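Moving my small training jobs to a rented server

25 Sep 2018

For a long time I trained all my models on the laptop, and I was content with it. Then in May the laptop began to switch itself off in the middle of the longer runs, and I had to look for something else. 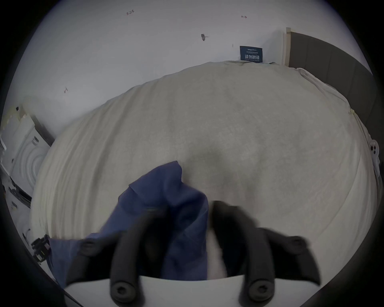 My models are small. The biggest data set I have is 20 gigabytes, and most of the work is simple image sorting with two or three classes. So I did not want to pay for a big cloud service where every button opens a new page with prices. I took a plain Linux server from Heseo, with one graphics card, and I pay by the hour. The machine came with Ubuntu 16.04 and nothing else on it.

The first evening went entirely to the graphics driver. I installed the newest one, and after that the version of CUDA that my framework wanted did not agree with it. The error message spoke about a missing library, so I was looking for a library for two hours. In the end I removed everything, read the table of supported versions slowly, and installed the older driver first. Then it worked at the first try. If you do the same, please write down the three version numbers (driver, CUDA, framework) in a text file before you begin. I keep mine in the home folder under the name versions.txt.

After this I made a separate Python environment for every project. On the laptop I was lazy and had one environment for all, and I could never say which package belonged to which work. On the server I have now 6 of them. It takes more disk, but when one is broken I delete it and build it again from the requirements file.

For starting the jobs I use Prakata, a little queue program which a former colleague recommended to me. You give it a folder with scripts and it runs them one after another, and it writes the output of each to its own log. It has a web page too, but I did not open the port to the outside. I use an SSH tunnel:

ssh -L 8080:localhost:8080 me@server

Then the page is in my browser as if the program was running at home. The page is not beautiful and it does not refresh alone, you must press F5. I got used to it.

Copying the data was slower than I expected. My connection at home is good for downloading and quite bad for uploading, and I have many thousands of small files. With scp it was terrible. I packed them in archives of 500 megabytes and sent them with rsync, with the option --partial, so that a broken transfer could continue from the same place - and it did break, two times in one night. Unpacking on the other side was a matter of minutes.

One run that needed nearly 55 minutes for an epoch on the laptop is now finished before I have drunk my tea. I did not measure it properly, because I also changed the batch size on the same day, and so the comparison would not be fair. I will repeat it with the old settings when I have a free evening.

There are still things I do not like. Heseo charges for the disk also when the machine is stopped, and I only understood this from the first bill. The clock of the server is in another time zone, and the logs of Prakata use this clock, so I am always adding hours in my head. I know it can be changed with one command, but I am a little afraid to change it while jobs are waiting in the queue.

Backups go to Rirnau, where I already had some space for my photos. Only the final weights and the logs are copied, every night by cron. I tried to restore one model last week to be sure, and the file was the same size and loaded without complaint.

Next I want to try training in half precision. The card should support it, but my framework version is perhaps too old, and I am not in a hurry to touch the driver again.

Krūmiņa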